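From: Tolera Alemayehu
To: Trallum Neighbors list
Subject: Re: clothes left out after wash day

On a morning in May, D. Issahaku wrote:
> Does anyone have a system for the clean clothes that sit on
> the furniture all week? We do the wash on time. It gets dried
> on time. Then it goes on the couch and people pick through it
> until the next load. I bought a folding board and it has not
> helped. Also, can you fold on a soft couch or do I need to
> clear the dining table every time?

We had the same problem until last winter. A folding board won't fix it if the clothes are being put down in one place and folded in another. In our house the pile went on the sofa in the evening and the plan was to carry it to the bedroom later. Now whatever lands on the sofa gets folded on the sofa.

You don't need the table. A seat cushion is fine if it is flat and fairly firm. Ours is a plain woven cover in light gray and it holds a shirt in place better than the table did, where things slid around. I would not try it on leather or on anything with deep buttons. 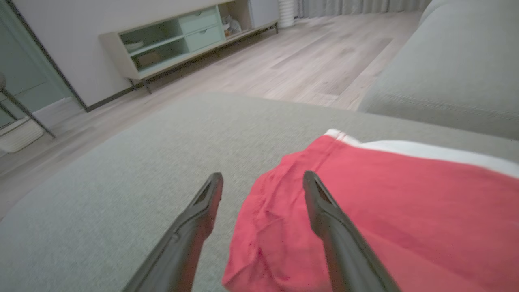 The other change was doing one piece at a time from start to finish. I used to sort everything into piles by person first, and then I had five piles and no place to sit. Now I take the top thing, shake it once by the shoulders or the waistband, lay it face down, fold the sides in, and fold it up from the bottom. If it has a contrasting band or stripe, line that up first and the rest comes out straight enough. Knit things I fold in half and leave at that.

Stand up to do it. If you sit next to the pile you lose half the cushion and the arm of the sofa gets in the way of your elbow.

As for where it goes after, I bought a basket with handles from Rurel and it stays at the end of the sofa. Folded things go straight in. When it is full it goes upstairs, and it does not come back down with anything in it. My son broke that rule for the first month and then mostly stopped.

A normal load takes me less time than the kettle and one cup of tea. Sheets are separate. I still do those on the bed, and the fitted ones I roll.

If you want to try a basket before buying one, the thrift store in Grencombe had several in the back when I was there, 6 dollars each. Check the handles.

Tolera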